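4.2 Setting the grasp height in the simulated cell

Do this section after each change of the gripper model. You need the Brindeo cell file and 19 minutes of free time on the licence.

1. Open the cell and press Reset. The arm must stand on its pedestal beside the stone counter.
2. Set the jog speed to 2 per cent.
3. Turn the gripper until it points straight down, then move it above the clear box.
4. Lower the arm in small steps until the fingers reach the upper part of the box.
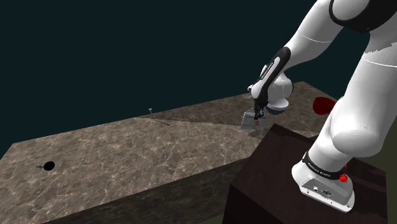 Source: Mekis cell guide, render by Yasaman Jalali

5. Look from a second side before you close the fingers. From one view only, the fingers can overlap the box and still be in front of it.
6. Save the position as point 7.

Note: The other objects on the counter can stay where they are. Do not delete them, the collision check needs them.

Caution: Do not send point 7 to the real arm in Trarthorpe before Pejman Vahidi has checked the base offset. The value in the file must be 600 mm.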